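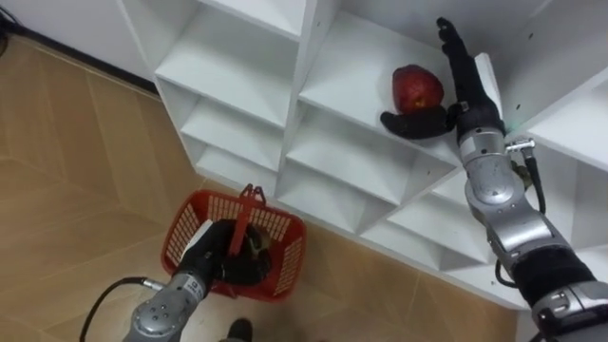 プレスリリース
報道関係各位
株式会社Sesevura

Sesevura、双腕ロボット向け動作計画ソフトウェア「Cleken」の新版を12月に提供開始
棚の区画を単位とする到達判定と、左右の腕の役割分担に対応

株式会社Sesevuraは、双腕ロボット向け動作計画ソフトウェア「Cleken」の新版となるバージョン5を、12月に提供開始します。新版では、仕切りのある棚から物品を取り出す作業を対象に、区画ごとの到達判定、多指ハンドの接近姿勢の生成、左右の腕の同時計画の各機能を追加しました。既存の保守契約を結んでいるお客様には、追加費用なしで提供します。

■ 開発の背景
店舗のバックヤードや部品庫では、箱形に仕切られた棚が広く使われています。人にとっては扱いやすい棚ですが、腕と手を持つロボットには制約の多い環境です。開口部が狭く、指を開いたまま手を入れると側板に当たります。手首の外側を通るケーブルが棚板に触れることもあります。また、片方の手でかごを持っている間は、もう一方の腕だけで対象に届く必要があり、体幹の向きまで含めて計画しなければ解が見つからない場合があります。

従来のバージョン4では、棚全体を一つの障害物として扱っていました。このため、区画の奥に置かれた物品に対して計画が失敗する、あるいは必要以上に大回りの軌道が出力されるという報告が利用者から寄せられていました。

■ 新版の主な機能

1. 区画モデル
棚を区画の集合として登録します。各区画は開口面、奥行き、床板、側板の情報を持ち、腕の進入方向を区画ごとに制限できます。同じ寸法の区画が並ぶ棚では、一区画分を定義して複製できます。区画の位置は、頭部カメラの画像から仕切りの縁を検出して補正します。斜め上から棚を見下ろす視点でも補正が可能です。

2. 接近姿勢の生成
多指ハンドについて、親指と四指の配置を分けて計算します。果物のように丸く転がりやすい物品では、親指を下側に、四指を側面に沿わせる姿勢を候補に含めます。候補は側板までの余裕が大きい順に並べ替えられ、操作者が画面上で順位を変更することもできます。

3. 左右の腕の役割分担
片腕に「保持」、もう片腕に「取り出し」の役割を割り当てます。保持側の手先には許容範囲を設定でき、取り出し側の腕が遠くへ伸びる際も、かごの持ち手の位置がその範囲に収まるように全身の姿勢を求めます。取り出した後にかごへ入れる動作も、同じ計画の中で扱います。

4. ケーブルを含む干渉確認
手首や前腕の外側を通るケーブルを、たわみのある帯状の領域として登録できます。関節角に応じて領域の形が変わるため、常に最大の膨らみを見込む従来の方法に比べて、狭い区画でも経路の候補が残りやすくなります。

5. 計画記録の再生
計画に失敗した場合、どの関節または部位が制約になったかを時系列で記録します。記録は付属の閲覧ツール「Slaoui」で再生でき、区画モデルや許容範囲の数値を変えて再計算することが可能です。

■ 社内評価の結果
社内の評価環境で、白い箱形の棚と樹脂製の買い物かごを用い、計1,226回の取り出し動作を計画しました。対象には果物、袋入りの食品、小型の容器を使用し、床に近い段を含む複数の区画に配置しました。計画に失敗した件数は33件です。その多くは最下段の奥に置いた低い容器に対するもので、肘と棚の側板との干渉が原因でした。この条件については、腰を落とした姿勢を初期値に加える修正を次回の更新で予定しています。

なお、上記は計画の成否を集計したもので、実機での把持の成功率を示すものではありません。把持の結果は、ハンドの機種、表面の素材、物品の重さによって変わります。

■ 対応環境
Clekenは、腕の関節構成を記述したファイルを読み込んで動作します。新版で腕とハンドの記述を分離したため、ハンドのみを交換した場合は、腕側の設定をそのまま使用できます。バージョン4で作成した作業定義は、付属の変換ツールで移行できます。ただし、棚を一つの障害物として登録している定義では、区画モデルへの置き換えを手作業で行う必要があります。

制御側との接続には、同社の実行管理ソフトウェア「Drendard」を使用します。Drendardは計画された軌道を受け取り、実行中に手先の位置が許容範囲を外れた場合は動作を停止して、Clekenに再計画を要求します。他社製の制御ソフトウェアをお使いの場合は、軌道をファイルとして出力する機能をご利用ください。この場合、実行中の再計画には対応しません。

■ 提供形態
新版は年間契約のライセンスとして提供します。評価用ライセンスでは全機能を使用できますが、登録できる棚は一台までとなります。導入時の設定作業と操作説明は、別途お見積もりのうえ承ります。

■ 今後の予定
扉や引き出しのある棚への対応を進めています。あわせて、かごの中の空きを推定し、物品を置く位置を選ぶ機能を開発中です。いずれも提供時期は未定で、決まり次第お知らせします。

■ 会社概要
社名:株式会社Sesevura
事業内容:ロボット向け動作計画、認識、実行管理ソフトウェアの開発および販売

■ 本件に関するお問い合わせ
株式会社Sesevura 広報窓口
当社ウェブサイトのお問い合わせフォームよりご連絡ください。評価用ライセンスのお申し込みも同フォームで受け付けています。

※記載の内容は発表時点のものです。仕様は予告なく変更する場合があります。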